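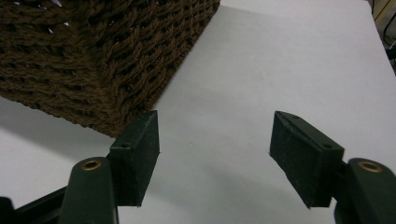
Why do small clean items like socks end up sitting in a basket for days? In the homes I studied, people stopped at the basket, and the sorting step that should come next had no fixed time or place of its own.

By Ngaio Baxter
November

4. The basket as a stopping point

I came into this part of the study expecting to write about folding. I had a whole folding section drafted (Rochelle Brunton, who read it, was very patient with me) and then the diaries came back from Ernham and I had to throw most of it out. Of the 600 diary entries we collected, 402 mentioned a basket, and a lot of those were only a few words long. "Still in basket." "Basket again." One just said "socks, basket, Tuesday" and nothing more!

So I went back and read them all as basket stories. What I noticed first is that people treat shirts and towels as jobs, and they treat socks as leftovers. A towel gets folded because it takes up room. A sock gets dropped back in with the dark things and whatever small cloth is nearby, and the pair gets split up right there. In 126 entries the writer had found one sock and was waiting on the other — some of them set the first one down on the table to keep it in sight, which I'll call parking. Figure 2 has a lavender sock on the tabletop and another in the basket with a black cloth and a small white one.

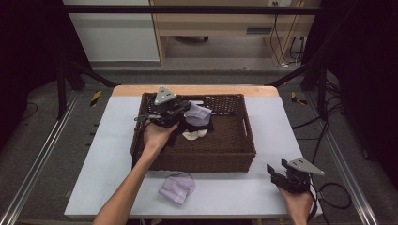
Figure 2. Lavender socks, one in a low woven basket and one on the table.

Parking sounds like a tiny thing, but the people who did it wrote about sorting quite differently. They talked about pairs. The people who didn't park talked about the pile, and how big it was, and how they'd get to it after dinner. Jarrah Merrick raised this back when we were planning the Tapsell visits and I brushed it off, so credit where it's due.

I also want to say something about basket height, which I hadn't planned to cover at all. Over and over, people with low baskets wrote about seeing what was in there, and people with tall hampers wrote about digging. I can't turn that into a firm claim, as we never asked anyone to measure a basket and "low" in a diary can mean pretty much anything. Merle Maihi is going through the Tapsell notes again with this in mind, and we'll come back to it in Section 5 along with the shared households, where the question of who picks up a parked sock gets a lot messier.

2 comments

Related items
Kirsty McKinnon: Drawers, shelves and the bedroom chair
Notes from the Ernham laundry diaries
Shared households and the unclaimed pile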